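Plululeo Grip Keeper Gloves

I've been in goal for Iltside for 3 seasons and I go through gloves like you wouldn't believe, so when Alasdair Dalgleish at McGrath offered me a pair of these I grabbed them (pun intended!).
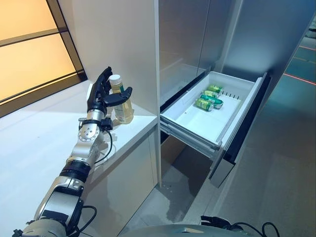 They come in black or grey, sizes 7 to 11, and they're $76 a pair, or $80 with the finger spines. I went for the spines, and my dodgy pinkie says thanks.

Wore them Saturday away to Grernine in the rain and held nearly everything, even a nasty dipping free kick.

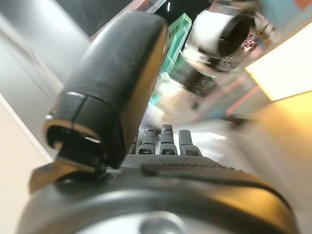
Wash them by hand in cool water and dry them in the shade, never on the heater. The palms will mark up, and the thumb goes first on mine, with light streaks and little pale specks on the black like the one in the photo. It's only cosmetic, and I've had no trouble with grip!

14 shares
2 comments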